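Friday evening, and the gripper of our cell closes straight again. For two weeks the left finger was arriving a little later than the right one, and I blamed the software, which was not fair to Zihan, who wrote it.

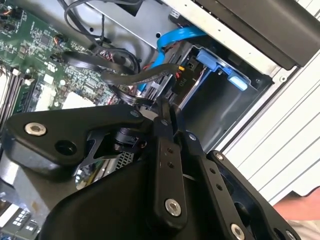

The play was in the pivots. I took out the pins one after another, cleaned them, and put a very small drop of threadlocker on each screw. Do not use much, it creeps into the joint. The four small silver screws at the top of the links I tightened last, with the fingers closed. Then I sent the arm over the open computer again, slowly, because the blue SATA cable curves down there and I don't want to catch it. After 21 cycles I checked the play again and found none. The next check is in September.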